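**To:** poltine-users list
**Subject:** Re: How many runs before the first training pass?

Replying below the quoted part. I have left in the bits I am answering and dropped the rest.

> We are setting up to collect driving examples for a small wheeled base, indoors, one room to begin with. The plan is to steer it by hand and log everything. Three things we are unsure of:
>
> 1. How many runs did you have before training was worth trying?
> 2. Do you tidy the room first, or leave it as it is?
> 3. Do you throw away blurred pictures?
>
> We have Poltine running already and can export from it, but we have not settled on a folder layout. Any advice on that would help too.

We have been doing much the same thing for the Wandero base, so I can say what worked for us. Your room will be different, and so will your base.

**Number of runs.** Our first set was 101 runs, all in one room, and the model trained on it was poor. It followed the walls well enough but cut corners near chair bases. The current set is 1,112 runs and that one is usable. I would not wait until you have 1,000 before training anything, though. Train early on whatever you have, look at where it goes wrong, and collect more of that. We spent weeks adding runs down the middle of the floor, and they made no difference to the score. The runs that helped were the ones close to bench legs, and the ones where the driver started from a bad position and had to get out of it.

If you record recoveries, start the log after the base is in the bad position. Otherwise the model also learns how to get into it. We had to trim the start off 30 runs because of this.

**Tidying.** We don't tidy, apart from anything a person could trip over on the driving route. The first set was made in a cleared room and the model treated a cardboard box as floor. Now the boxes stay where they have been left, and the same goes for cables, cones and coats. We move the office chair between runs and turn it a different way each time, since the star base looks quite different depending on the side you come from. One thing to watch is thin dark objects on a pale floor. Cables are the worst of these for us and need more examples than you would expect. If your floor is shiny, record with the overhead lights on and off as well.

**Blurred pictures.** Keep most of them. The base will see blur when it is running, so it ought to see blur in training. The one from our room that I have put in here is typical of what we keep. The red bench, the chair and the yellow-and-black cone all have soft edges, but you can still tell where the floor stops, and that is the only label we need from it. 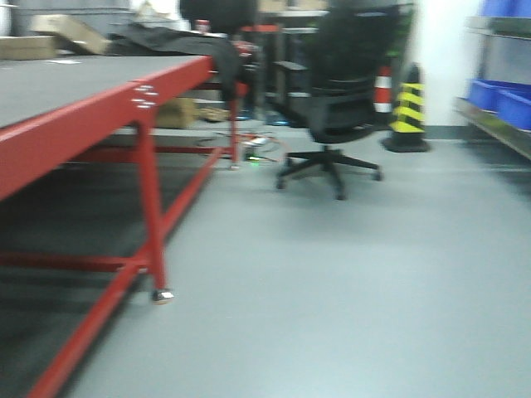

## Folder layout and labels

We use one folder per run, with the pictures, the steering log and a short text file of notes. The notes file has the room, the lighting, who was driving (initials only) and anything odd. Poltine will export into this layout if you set the run name before you start recording. If you set it afterwards it puts everything into one folder and you have to sort it by time.

For labels we mark three classes: floor, not floor, and unsure. Unsure is for places such as the dark area under a bench, where the base might fit but we would sooner it didn't try. We began with a longer list that had separate classes for furniture, boxes and cables. Two people labelling the same picture disagreed too often, so we merged them.

Keep back whole runs for testing, never single pictures. Neighbouring pictures in a run are nearly the same, and if you split them between training and test your scores will look much better than they should. We made that mistake with the first set.

The script that checks a run folder for missing log lines is in the Bowen repository, under tools. It expects Drurico timestamps, so if your logger writes something else you will need to change the parser near the top of the file. I can send our version of the notes template to the list if anyone wants it.

What is your logging rate? If it is much lower than the picture rate, you will have to decide how to fill the gaps before you export, and it is easier to do that now than later.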